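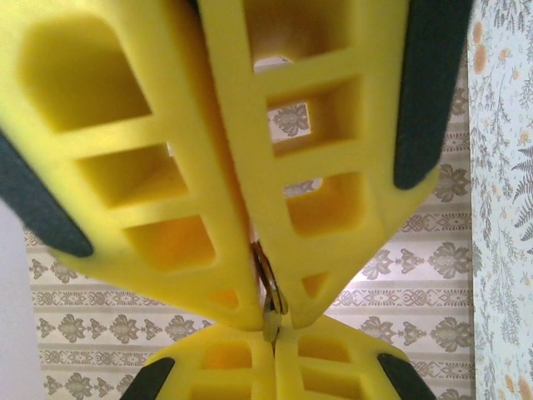

Issue #293

Honley Classic Parts — support tracker
Status: open, waiting for customer
Opened: 26th December
Subject: Preda fuel pump kit, engine stops when warm

Description from customer

Hello. I have bought your Preda electric fuel pump kit for my old coupe with the two-liter engine. I installed it with the instruction sheet. The car starts very well from cold and idles at 2000 rpm with the choke, as it did before. After a longer drive, when I stop at a light, the engine becomes weak and then dies. I must wait before it starts again. With the old mechanical pump I never had this. The ignition was serviced last spring.

What I have checked already:
Fuel filter is new, arrow points in the correct direction.
Tank cap: I drove with the cap loose, same result.
Coil: changed for a spare one, same result.
Ground wire of the pump: cleaned to bare metal, same result.

Reply from support

Thank you for the clear list, it helps us a lot. Please tell us where the pump is mounted, and how the fuel line goes to the carburetor. Please also measure the voltage at the pump with the engine running.

Reply from customer

The pump is in the engine bay, on the inner fender, above the exhaust manifold. I know the sheet says near the tank, but the bracket did not fit there. The line passes close to the manifold and then up to the Plener carburetor. Voltage is good at idle and does not fall when the engine dies.

Reply from support

We think this is vapor in the line. The pump is made to push fuel, and it pulls badly over a long distance, more so when it is hot. Please do 2 things:

1. Move the pump to the rear, lower than the tank outlet. The long bracket from the Dradadance kit fits your floor, and we can send it without charge.
2. Move the line away from the manifold, or put heat sleeve on it.

Do not raise the fuel pressure — the float needle will not hold it.

Reply from customer

Please send the bracket. I have put sleeve on the line today, and the engine died only once, after a long hill. I will move the pump in January, when the garage is free, and write again.

Note from support

Bracket added to the order. Ticket stays open.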